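Favano Under-Bench Pantry Drawer System
Installation and Set-up Guide, Section 7: Fitting, Levelling and Loading the Drawers
Published 13th June
Prepared by the Favano Technical Publications Unit

7.1 Before commencing

This section applies to all Favano pantry drawers installed in a standard base cabinet, including those supplied with the Skindositz soft-close runner. Owners of the Hasa corner unit should follow Section 9 instead. The cabinet carcass must already be fixed to the wall and checked for square in accordance with Section 5.

The following tools are required: a cross-head screwdriver, a spirit level, a pencil, a tape measure and the fitting template supplied in the hardware bag. Power drivers are not to be used on the runner screws.

CAUTION: Confirm that no electrical cable or water pipe passes through the side panels before any pilot hole is drilled. Where there is doubt, engage a licensed electrician or plumber.

7.2 Fitting the runners

1. Place the template against the inside face of the left side panel, with its lower edge resting on the cabinet floor.

2. Mark the front hole through the template at a height of 157 mm. Mark the rear hole at the same height.

3. Drill both pilot holes. Do not drill through the panel.

4. Position the runner with the release lever facing the cabinet opening and insert the front screw. Leave the screw slightly proud until the rear screw has been started, then tighten both by hand.

5. Repeat steps 1 to 4 on the right side panel, turning the template over.

6. Extend both runners fully and lay the spirit level across them. If the bubble is off centre, loosen the screws on the lower side and adjust within the slotted holes.

NOTE: Runners are marked L and R on the inner rail. A drawer fitted to reversed runners will close but will not latch, and the soft-close mechanism may be damaged by repeated use in this condition.

7.3 Hanging the drawer

1. With both runners extended, lower the drawer box onto the rails at an angle of no more than 30 degrees, rear edge first.

2. Bring the front edge down and push the drawer slowly towards the back of the cabinet. A click will be heard from each release lever.

3. Open and close the drawer several times. Movement should be even across its full travel.

4. Adjust the drawer front using the cam screws behind it. The upper cam controls tilt and the lower cam controls height.

7.4 Dividers and loading

The Bárány divider set is supplied flat. Slot the long dividers into the side channels first, then press the short dividers down between them until they are flush with the top edge.

The maximum evenly distributed load is 45 kg per drawer. Tins, jars and bottles should be placed in the rear half. Lightweight goods, such as cereal, pasta and individually wrapped biscuits, are best kept towards the front - particularly in the top drawer, where they remain within easy reach.

CAUTION: Do not allow children to stand or sit on an open drawer, whatever its load. Only one drawer should be open at a time until the anti-tilt bracket has been fitted.

Re-tighten all runner screws after the first 30 days of use, and at each annual inspection thereafter. The Favano warranty does not extend to runners that have been oiled or greased by the owner.
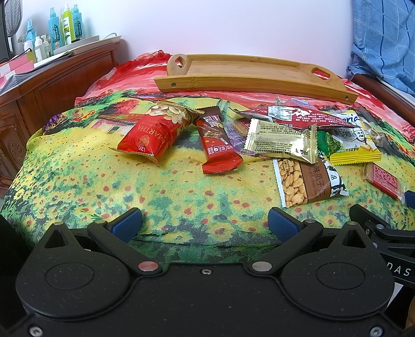
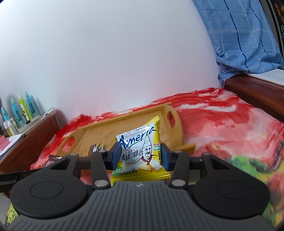
Can the dividers be washed in a dishwasher?

Hand washing is required. Remove the dividers from the drawer, wash them in warm water with a mild detergent, and dry them fully with a soft cloth before refitting. Dishwasher temperatures may distort the slots.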